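Subject: Re: [dillari-sew] Replacing snaps on thin fabric, and the August order

Hello all,

Answering the message from last night, with a few things on the group order at the end. I've left the relevant part quoted so people on the digest can follow.

> I have a child's rain shell with three snaps gone from the front
> placket. The fabric is thin and the old snaps tore out, so the holes
> are bigger than the posts. I bought a pack of Drondau snaps and the
> hand pliers that go with them. The first one I set spun around in the
> hole and came off when I pulled on it. Is it the snaps, the pliers, or
> me? Also, is it worth going in on the bulk order if I only need a
> handful?

Most likely it's the hole. A snap holds by squeezing fabric between two flat faces, and if the hole is wider than the post there isn't enough cloth left under the rim to squeeze. You can set it as hard as you like and it will still spin. I'd leave the pliers alone until the hole is fixed.

What I do on thin shells is this. Trim the loose threads around the torn hole, but don't cut into good fabric. Cut two circles of something firm, a little wider than the snap cap. I use scraps of pack cloth, but twill tape works if it's wide enough. Put one circle inside the placket and one between the layers if you can get in there. Opening a few inches of the placket seam is usually easier than fishing a patch through a gap. Stitch around each circle twice, close to the edge, and then close the seam.

Now make a new hole through the middle of the patch. Use an awl and push the threads apart. Don't use a leather punch on woven cloth unless the posts won't go through any other way. A punched hole has cut threads all the way around it, and that is how a lot of these tear out in the first place.

Second thing to check is the post length. The Drondau packs come in a short post and a long post and the label on the card doesn't make it very clear which one you have. Long posts are meant for denim or several layers of canvas. On a thin shell the long post bends over to one side when you squeeze it, and you get a snap that looks fine from the front and is crooked underneath. If you have the long ones, a second patch will take up some of the slack. Swapping for the short ones is better.
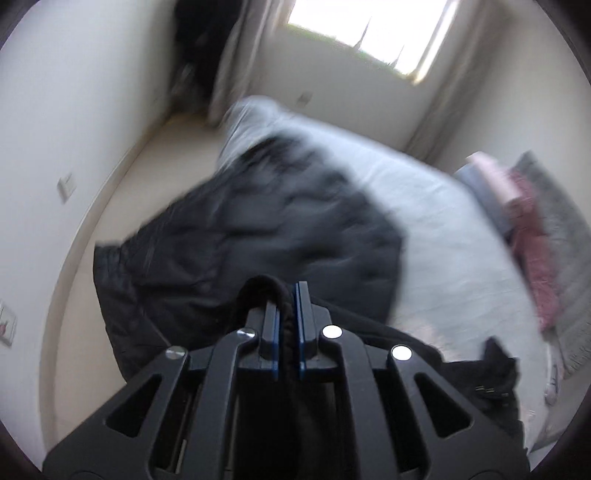 Black garment with metal snap studs, lower right.

Color is up to you, but on dark fabric a bright cap shows every bit of misalignment. If you are replacing only some of the snaps on a placket, mark the positions with the garment closed and lying flat. Chalk the stud, press the two sides together, and the chalk tells you where the socket goes. Measuring from the hem sounds more exact, but it doesn't work well on a jacket that has been washed for years and shrunk more on one side than the other.

For taking old snaps off, I still use end nippers from the hardware store. Grip the ring on the back, squeeze until it deforms, turn a quarter and squeeze again. It should let go after two or three bites. Prying with a screwdriver is faster and you will put it through the fabric sooner or later. I have done it twice.

On the press. The Mészáros bench press is back in the tool cupboard and the short-post die is with it again. It sets a straighter snap than any of the hand pliers, and anyone on the list can borrow it for 9 days at a time. Please wipe the die before you return it — last time it came back with fusible glue on it and the next few caps were scratched.

Now the August order. As of this morning we have requests for 1,251 sets, counting stud, socket, cap and post as one set. The supplier in Ploltivgate sells by the box, 100 sets to a box, so we will order 13 boxes and the 49 left over go into the shared jar. You don't have to take a whole box. If you only need a handful, tell me how many and what color and I'll add you to the split. Small requests can come out of the jar.

I also need post lengths from people. Of the sets requested so far, 176 have no length given. If you wrote "regular," that isn't a length, and I'll be writing back to you off list. If you aren't sure, fold up your fabric to the number of layers the snap will go through and press it flat between finger and thumb. If it feels like a shirt collar, you want short. If it feels like a jeans waistband, you want long.

Zipper pulls are not part of this order. Several people asked. The same supplier has them, but the minimum is higher and I don't have the room to store them. If somebody else wants to run a zipper order in the fall, I'll pass on the price sheet.

To the person with the rain shell: try one patched hole first and leave it overnight before doing the others. Tug it in the morning. If it still spins, send a note to the list with the post length and what you used for the patch.

Requests close at 6 p.m. on the last day of the month. Please change the subject line if you reply only about the order.

Dillari list, orders and tools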